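Ulow open afternoon, notes for the equipment budget

Our kitchen has 4000 to spend in July, and Elvira Rengifo wanted to know if a cutlery-sorting arm belonged on the list. I went to Ulow expecting a pitch and got one. The bench had an orange caddy with handwritten labels, a plastic knife on a gray mat, and an arm over it.
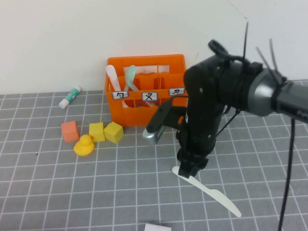 Price was the first thing I asked about. The lease sounds cheap until you add the service plan, which is another 1000, and the gripper tips, which are extra. Training is 2 days -- at our site, on our payroll. The brochure leaves that out.

I also asked how it copes with a bench laid out differently. "Retraining," I was told, with no figure attached.

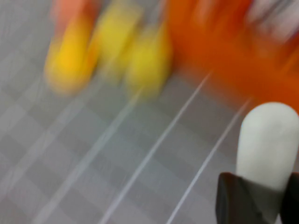 Majdi Nseir thought I was being too hard on them, and said any machine we bought would need a service plan, so we might as well compare plans first. Fair enough. I still want a trial using our own trays, about 40 of them, before we sign anything. Mevholm offers one and Ulow would not commit.
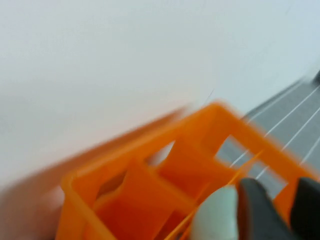
Gripper at the orange rack, Ulow.

My vote is to leave the line blank until the trial terms come in writing.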